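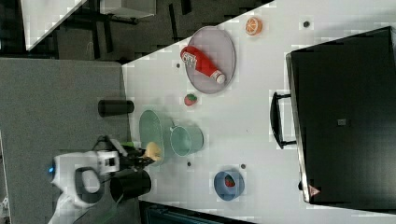
*Oval plates, a saucepan and a ketchup bottle on a white table.*

# Platness Rain Garden Notes

Hello, and thank you for stopping by! This folder holds the soil and drainage records from the rain gardens in Platness, along with a few scripts for reading them and a fair amount of my own rambling in the `notes` column. I'm Marijke Boersma, and I started keeping these records because I wanted to know whether the gardens we'd been planting beside people's driveways were draining the way the drawings said they would. Some do. Some are a good deal slower, and those are the ones I find myself visiting most.

A rain garden, if you haven't met one, is a shallow planted dip that takes the runoff from a roof or a paved area and lets it soak into the ground. Ours are all on the small side, dug into clay that would make a potter happy, with a sandy mix on top and an overflow pipe at the low end.

## What's in here

- `gardens.csv` – one row per garden, 40 in all, with the soil mix, depth, roof area feeding it, and planting year
- `soak_tests.csv` – 121 soak tests, each tied to a garden by its `garden_id`
- `plants.csv` – what was planted and what was still alive at the last visit
- `scripts/` – two small Python scripts, one for cleaning and one for charts
- `CHANGES.md` – corrections, mostly mine

Garden names follow the street or the lane. The ones beginning with `DK` are out at Drorkcombe, where the ground is stonier and the results look quite different, so please think twice before averaging them in with the rest (I did this once and got very excited over nothing).

## How the soak tests were done

We fill the test ring to the 75 mm mark, start the clock, and write down the water level every few minutes until it's gone or until we have to leave. Tests that ended early have `finished` set to `no`. They're still worth having, but don't read the last time in the row as a drain time.

The ground was soaked once before each timed fill, except in the Morin gardens, where the first round was done on dry soil. Those rows say `dry_start` and they run fast.

## Getting started

```
pip install -r requirements.txt
python scripts/clean.py
python scripts/charts.py --garden DK03
```

The charts land in a folder called `out`, which the script makes for you. If you leave off `--garden` you'll get one chart for every garden, and it takes a little while, so go and put the kettle on.

## Columns that trip people up

`mix_code` is the code from the Ivum soil sheets we were using at the time. Codes with an `r` on the end mean the bed was dug out and refilled, and the date in `refill_month` tells you when.

`inlet` is either `pipe`, `channel` or `sheet`. Sheet means the water just runs across the lawn and in over the edge.

`mulch_depth` was measured in inches for the early visits and millimeters afterward. The cleaning script converts everything to millimeters – the raw file is left exactly as we wrote it down.

## Known gaps

There are no winter tests for Drorkcombe. Two gardens changed owners and we haven't been back. The June visits have no plant counts for the sedges, which I couldn't tell apart at that point and would rather leave blank than guess.

## Using the data

Please do! Teaching, garden planning, arguing with your drainage engineer, all fine. The data is under CC BY 4.0 and the scripts are MIT. If you spot a mistake, open an issue with the `garden_id` and the row, and I'll go and look it up in the paper notebooks.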